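Review: Likimance two-finger gripper, seen at the Dillau open day

Posted August 2, 2018
Reviewed by Karthikeyan Suvarna

Dillau opened its assembly lab to outside shops for an afternoon, and the Likimance gripper was running at the second bench. I build small gear reducers and currently place pinions by hand, so this was the station I stayed at. Hye-jin Ma ran the demonstration and let me change the part positions between cycles. The gripper was on loan terms only; no money changed hands and I have not bought one.

The task was a gear pair. The arm picks up a small steel pinion, carries it to a larger aluminum gear lying flat on a mat, and brings the two together so the teeth engage. Picking up the pinion is easy. Holding it at a known angle while the teeth come into contact is the hard part, and most low-cost grippers I have tried let the part rotate at that moment.

The fingers are red and slim, with a black friction pad along each inner edge. They close on the pinion from both sides and leave the face of the gear exposed. I liked this arrangement. The wrist camera keeps a direct view of the bore and the end of the shaft, so the controller has something to measure angle from. On the Clornum gripper we have at work the jaws cover half of a part this size. 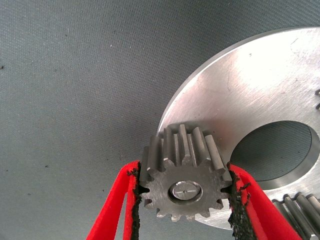 Pinion held between the finger pads, large aluminum gear behind it on the mat.

Grip force is set in the controller menu. Ma started low, and the pinion turned slightly in the pads on first contact with the big gear. She raised the setting two steps and the turning stopped. I then moved the large gear a little off its taught position. The arm searched in a short spiral, found the mesh and released. With a larger offset it gave up and returned to its start point with the part still held, and the error message on the screen said plainly why.

The pads are my main complaint. The friction material has a rough, crumbly look where it meets the finger, and I would want to know how long a set lasts on steel teeth. Lejla Petkov from the Dillau service desk said they replace pads every 200 hours in the lab. A pack of 4 is part number 3803. Swapping one took her less than a minute with a hex key.

Cleanliness is a related point. There were dark specks on the mat to the left of the gears. I can't say where they came from, but in a greased gearbox I would not accept any of it, and I would wipe down the fixture between batches.

Cycle speed was modest. The approach to the mesh is slow by design and the menu does not let you shorten it much. A Trajkovski cell I saw in December was faster, though it used a dedicated nest for each gear.

Good: open view of the part, adjustable force, clear error messages.
Poor: pad material, slow approach, thin manual (2 pages on force settings).

I would consider it for short runs with frequent part changes. I have asked Dillau for a trial with our own pinions, which are narrower and have a finer pitch.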